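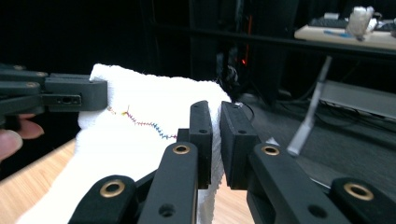
Visible mending on old bath towels is my new favorite thing and I'm going to talk your ear off about it! I've been at this since February and I've finally stopped being scared of terry cloth. My current one is a plain white towel, and I let the zigzag wander down the front on a diagonal, red into yellow into pink, purple and blue. No marking pen, no ruler. It goes where it goes.

The trick with loops (for me, anyway) is a longer stitch than you think you need. Short ones sink right into the pile and you lose all that nice color. I ruined a hand towel finding this out.

Thread! I bought a Tanui assortment, 108 little spools, and I've used maybe a third of them. The pinks are the best ones. The dark green is a bit stiff and snaps if you pull too hard, so I keep it for dish cloths.

Felista Lyimo got me into this. She taught the Sokeck mending class I took, and she does hers with two strands and a big fat needle – so much faster than my fussy single strand. I switched over by the second week.

A few of you asked if it holds up in the laundry. Mine go in with everything else, warm wash, low dryer. One end came undone on the first towel I did, so now I run the tail back under four or five stitches and skip the knot. Knots feel scratchy on your face anyway.

Also asked: does it have to go over a hole? Nope! I start with a worn patch or a pulled loop if there is one, and then keep going past it as long as I'm having fun. Sometimes I run out of thread halfway across and just leave it there. I like a line that stops early.

Still to do: two bath sheets, the beach towel with the chewed corner, and a stack of washcloths my sister dropped off "whenever you get a minute." She's getting purple on every single one.

If you've got a favorite stitch for thick towels, please tell me. I tried chain stitch last night and the loops kept poking up through the middle – cute, kind of fuzzy, but I can't decide if I like it. Going to try it again in yellow tomorrow.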